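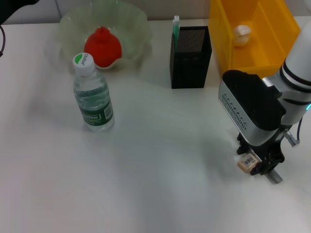

*Tabletop cell with a small boxed item at the gripper, bin, pen holder and bowl along the back.*

**Mastby Tabletop Handling Guide, second edition**

I bought the printed binder for our bench arms and have used it for 2 months. It covers good practice for small pick-and-place cells: table layout, cable routing, speed limits near people, and what to write down after a stop.

The layout chapter is the best part. It asks for open table between the arm and anything that holds liquid, and it wants bottles capped. It also has you mark where each container goes before the first run. We did this with tape and resets got quicker. Cillian Dunne logged 3,548 picks before we taped the table and 2,844 after, and the second log has far fewer notes about moved bins.

The cable pages are thin. You get one drawing of a wrist cable and a line telling you to check it "regularly" – no interval given. Pádraig Brophy wrote our own check into the margin, once at the start of each shift.

Nearly 300 pages is too long. The Brevmont handbook covers stops and restarts in a quarter of that, though it skips barcoded items and soft goods.

Worth buying if you run more than one arm. Get the binder, as the checklists need to come out.

Four stars.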